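Notebook, bench 2
1/16/20
Small white parts: sorting, measuring, storage

Carried over from the last entry: the mixed bin of white plastic fittings from the Stetlow cabinets still had no part numbers against it. Marcelino Ibarra wanted it closed before the April order goes in, so the day went to that and nothing else.

Stock position at start. The sheet says 3,096 pieces across all white fittings. The bin labels add up to 3,000 even. The difference is probably the sample bags that went to Herrero and were never booked out. Left the sheet alone until Marcelino has looked at his copies of the slips.

Working surface. The bench is taken up by the drawer slides, so I used the counter. The speckled granite is good for dark parts and bad for anything small and gray. White parts show up well on it. Wiped down before starting and again after the Avix clips, which shed a fine dust when they rub together in the bag.

Sorting criteria
Color is no use, as everything in the bin is white or near it. Sorted by shape first, then by stem width.

Type A: flat plate, two holes, no stem.
Type B: plate with a short peg on one face.
Type C: blocky body, rounded top, narrow stem at the side.
Type D: anything broken, or with flash heavy enough to change the fit.

Types A and B match the Bostent drawings and can go straight back to the shelf. Type C does not match any drawing in the folder. The nearest is a shelf support on the second Bostent sheet, but that one has a square top and the stem leaves from the bottom.

Type C, notes
Body is upright and rectangular. The plastic is slightly translucent, so edges wash out against a pale background and are easier to judge with something dark directly behind them. Calipers are awkward on the rounded top. The jaws slide off unless the part is held by the body, and squeezing the stem to steady it gives a low reading. Best results came from gripping the body across its width and leaving the top clear.

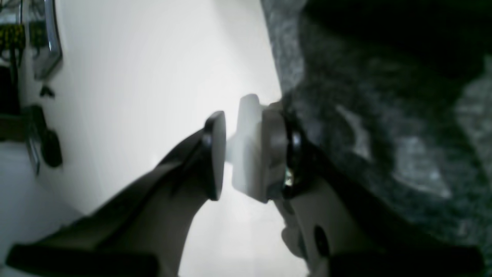
Measuring procedure, as it stands now
1. Take one part from the tray and check for flash along the parting line. Trim only if it lifts a fingernail.
2. Close the calipers, zero, open, close, check zero again. Ours drifts when the battery is low.
3. Measure body width at mid-height. Write it down before moving on.
4. Measure stem width at the tip, then at the root. Some stems taper, some do not, and I could not tell the two apart by eye.
5. Seat the part in the test hole of the scrap panel with thumb pressure only. No mallet. If it will not seat, it goes in D with a note.
6. Return to the tray stem down.

Ran this on six Type C parts to settle the order of steps. Body width agreed on all of them. Root width did not: four agreed and two came out wider. Both wide ones seated in the test hole but needed a hard push, and one left a white rub mark on the hole edge. Could be two molds. Could be one mold and a worn cavity. There is a faint mark on the underside of the body that may be a cavity number, but I could not read it with the hand lens. Try the lens from the front office.

Storage
Old arrangement was one deep bin, with bags on top of loose parts. Replaced with shallow trays, one per type, 500 per tray maximum. Above that the bottom layer cannot be seen and people start digging. Type C gets a tray with a lid, as the stems hook onto each other and come out in clumps.

Labels are written by hand for now. Type letter, date of sort, initials. Left the part number line blank on C.

Open items
- Marcelino to check the slips against the 96 missing from the labels.
- Ask Stetlow for the fitting list for the tall cabinet. We only have the list for the base units.
- Read the mark on the underside of Type C.
- Measure a larger batch of C, root width only, and split the tray if two sizes hold up.
- Test hole in the scrap panel is getting loose. Drill a new one with the same bit and write the bit size next to it this time.
- Caliper battery.

Type D is in the coffee can on the window side of the counter. Do not throw it out until the second Bostent sheet has been checked against it.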